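Spent the day in the sim kitchen again, so have a thread. It's about gathering demos for a learning system, and it's mostly about how bad I am at it. 1/18
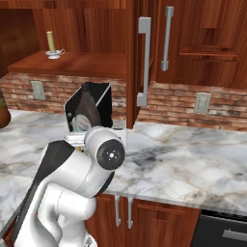
Man-sik Yoon asked me straight away why we bother with sim demos at all, when you could just go and collect on the real arm and skip the whole transfer headache. Fair question mate, and I've had it at every barbecue since November, so let me have a proper crack at it.

2/ Short version: we do both. The real arm gives us the demos I trust most, and the sim gives us the ones I can afford. If I muck up a reach in sim I hit reset and I'm back at the start before my tea's gone cold. If I muck it up on the real bench I'm on my hands and knees looking for a screw.

3/ Also in sim I can have a different kitchen every go. Marble bench, brick splashback, timber cupboards, then the next one's all white tiles. My actual workplace has one kitchen and the microwave in it smells like fish.

4/ So what's a demo? I drive the arm with a controller, it does a thing, and we save the lot: joint positions, gripper commands, the camera views, plus a line of text saying what the thing was meant to be. The policy trains on a big pile of those and tries to do what I did. Including, sadly, the bits where I dithered.

5/ The dithering is a real problem! When I'm lining the gripper up with something close to the back wall I tend to stop and have a think. The arm just hangs there. A person watching would get it. The policy learns that hanging there is part of the job, and then it hangs there forever.

6/ We call these pauses "smokos" in the notes. Pirkix, which is our recording tool, will trim them if they're long enough, but set the trim too keen and it eats the slow careful bit right before contact, and that's the bit you wanted most. I've changed that threshold so many times this month I've lost track of what the default was.

7/ Today's batch was reaches to stuff on the bench. Target was 25 clean ones per kitchen layout. I got 14 in the first layout before I had to go and walk around the car park.

8/ The trouble was approach angle. I'm right-handed and I sit a bit skewiff, so left to myself I come in from the same side every single time. Lovely consistent demos, completely useless variety. Move the object a hand's width and the policy goes to where the object used to be and grabs a handful of air.

9/ (I've watched it do this. It closes the gripper with such confidence. Then it lifts up its handful of nothing and carries it off.)

10/ So now there's a sticky note on my monitor that says OTHER SIDE YOU GOOSE, and I swap between a low approach and a high one, and start the arm from a different spot each time. It feels awful. It's like brushing your teeth with the wrong hand for a whole afternoon.

11/ Someone's going to ask about failed attempts. We keep them, but in their own folder with a tag. There's a middle category as well that we argue about a lot, where I miss, back off, and get it on the second try. I reckon those are gold. The policy is going to miss too, and it needs to have seen what you do next.

12/ Yang, our labelling setup, didn't have a tag for that until recently, so everything was either "success" or "fail" and the recoveries went in with the successes looking like very weird long ones. I went back and retagged the old ones by hand. Took two evenings and a whole packet of Tim Tams.

13/ Text labels are their own little nightmare. I write "move to the thing on the bench". Next person writes "approach object on counter". Third person writes a paragraph. All the same reach! We don't want them identical, mind you – people will talk to it in all sorts of ways – but it'd be nice if they agreed on which object they meant.

14/ Rule we've landed on: write the label before you drive, in your own words, then do that. If you write it afterwards you end up describing whatever you happened to do and calling it the plan. Guilty as charged.

15/ Back to Man-sik's point about transfer, because I did sort of dodge it. Yes, sim contact is dodgy. Things slide in ways they shouldn't, and thin edges are a pain. Where I think sim earns its keep is the reaching part, getting from anywhere to nearly touching. The last little bit I'd still want topped up with real demos, and that's the mix we're testing now.

16/ How much real to how much sim? Dunno yet. The Grivthorpe runs are meant to tell us that. They're training as I type and I've promised myself I won't look at the curves till morning. I have looked at the curves. They're curves.

17/ Man-sik's come back with another one, whether I get better at driving over time and whether that's good. Yes I do, and I'm not sure! My early demos are slow and wobbly and my recent ones are quick, and if you mix them with no thought the policy tries to be both people at once. We store the operator and session number with every demo so we can at least sort them later. If you're starting a collection of your own, do that from the first session. I didn't, and there's a chunk of my early stuff in Pralton that could've been driven by anybody.

18/ Right, that's me. Second layout tomorrow, 25 more, half of them from the wrong side. If you do teleop for a living and have a cure for the sore thumb, my replies are open.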